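Vustik Users Board > Arms and Grippers > Faults and Safety
Topic: Gripper released the part after the wrist camera dropped out
Posts in this topic: 8

fixture_bench
We are reporting a fault on a tabletop cell and request the views of other operators. The cell consists of one arm on a Prorneck controller, with a two-finger gripper and a wrist camera connected by USB. The task is cable handling: the arm picks a coiled cable from the table, lifts it, and places it in a tray.

During a routine run in June 2026 the camera stream stopped while the arm was carrying a coil. The controller logged "device lost," and the gripper opened. The coil fell onto the table. The arm then continued to the tray position and carried out the place motion with nothing in the fingers. The operator pressed the stop button at that point. There was no injury and no damage to equipment.

We have since reproduced the fault twice in six attempts. Each time the gripper opened within a second of the log entry. Our questions are as follows.

Is the opening of the gripper on loss of camera a documented behavior of the Prorneck controller?
Has any other site seen the arm continue its path after the device is lost?

The cell is out of service until we have an answer.

mvandeck
The first behavior is a setting. On the Prorneck controller, the gripper has a fault state which may be set to hold, open, or no change. Many sites leave it at open from the time of commissioning. If your camera and gripper are grouped as one tool, the loss of either will place the whole tool in its fault state. Please check the tool group page and report what you find.

The second behavior is more serious. An arm that has lost part of its tool should not finish the path. I would treat that as the principal finding and the dropped coil as secondary.

cell_four_lead
I must respectfully disagree with the order of priority above. An open gripper over a table is a falling object hazard, and it is the reason the load was lost. At our site the fault state is set to hold on every cell, and this is checked before a cell is released for use. The continued motion is a concern, but the arm was running at reduced speed in a guarded area, as I understand the report.

mvandeck
The report does not say that the area was guarded, nor does it state the speed. I would ask that we not assume either. A hold setting is also not safe in all cases. If a hand is caught between the fingers, hold is the wrong state. The correct setting depends on the risk assessment for the task, and no single value can be recommended to all readers of this board.

fixture_bench
To clarify both points: the cell has a fixed guard on three sides and a light curtain on the fourth. The arm was at reduced speed. No person was inside the guard.

We have checked the tool group page. The camera and the gripper are in one group, and the fault state is open. This matches the explanation given. The group was created by the Fawzy setup tool when the cell was installed, and it was not reviewed afterward. That is an omission on our part and has been entered in our records.

The path setting "continue on tool warning" is also enabled. It appears that the loss of the camera is raised as a warning and the loss of the gripper as a fault.

halyard22
That setting should be off. We had the same result with a Fawzy setup. The tool turns it on so that brief camera errors do not halt a long run. It is convenient for trials and not suitable for a cell that carries a load.

I would also look at the physical connection. A camera does not normally drop out without a cause. Is the USB cable strained at the wrist? Is there a hub in the line?

cell_four_lead
I withdraw part of my earlier remark. If the loss of a device is classed only as a warning, then the arm will also continue when the view is needed to avoid something on the table. Both matters should be corrected before the cell is returned to service. I maintain my position that hold is the better starting point for this task, where the load is light and the guard keeps hands away from the fingers.

fixture_bench
Thank you. We have separated the camera from the gripper in the tool group, turned off "continue on tool warning," and set the gripper fault state to hold after a review of the risk assessment. The review took account of the point about trapped hands. A manual release procedure has been posted at the cell.

With regard to the connection, the camera runs through a Daltach hub on the arm. The strain relief at the wrist had worked loose, and the cable could pull on its plug when the wrist turned. It has been replaced. We cannot state with certainty that this was the only cause of the dropout, and the hub will be exchanged as well.

For readers who handle similar material, a view from the wrist camera is attached. 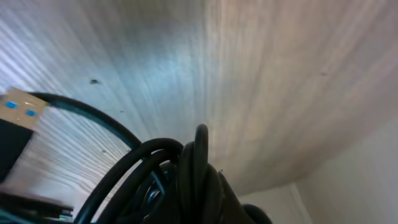
Wrist camera view: coiled black cable and USB connector against a wooden surface.

The following checks will be completed before the cell is released:

Unplug the camera on purpose with the arm stationary, then at reduced speed, and confirm that the arm stops each time.
Confirm that the gripper holds its load in both cases.
Run the full wrist rotation with the new strain relief and watch the log for device errors.
Repeat all of the above after the hub has been exchanged.

We will post the results in July. Until then the cell remains locked out, and we ask other sites using the Fawzy setup tool to review their tool group page.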